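Ustville is getting its Saturday-style swap back, and I am so glad

Big news for those of us with too much stuff (me, always me). The Ustville furniture swap is coming back in August, this time in the old Solanki building on the Dernside road, and signups are already open!

I stopped in to ask Jyoti Goel how it works this year. You bring up to 2 large pieces, you get a ticket for each, and you trade the tickets for whatever you like. No cash changes hands.
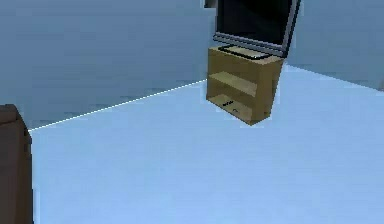 Drop-off starts at 10 in the morning and the doors open at noon. Last time I showed up at two and the good bookshelves were long gone, so I'm going early and bringing a sandwich. There were 34 households signed up when I asked, and Jyoti figures the hall can take roughly 2000 square feet of furniture before it gets silly.

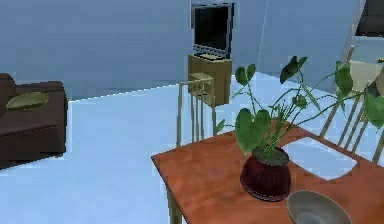 Potted plant on a dining table.

Mattresses are out, same as before, and so is anything with a gas line. Lamps are fine if the cord is in good shape. If you can't haul your piece yourself, put your name on the truck list at the front desk (Deepak Sachdeva is driving again, bless him).

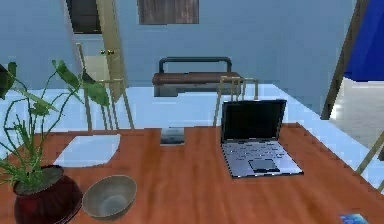
What about leftovers?

Anything still there at closing goes back home with you, or you can sign it over to the Gasari thrift store. I left a dresser with them last time and felt a bit guilty about it, but it was gone in a week.
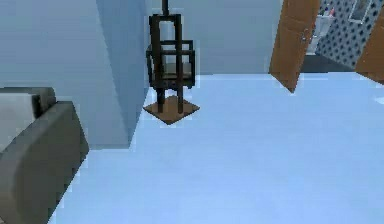
Rajeshwari Poduval would like to see the hours run later, so people who work mornings get a fair shot at the tables and couches. She has asked for an evening round, and Jyoti told me they're looking at it for next year. I'd go to both!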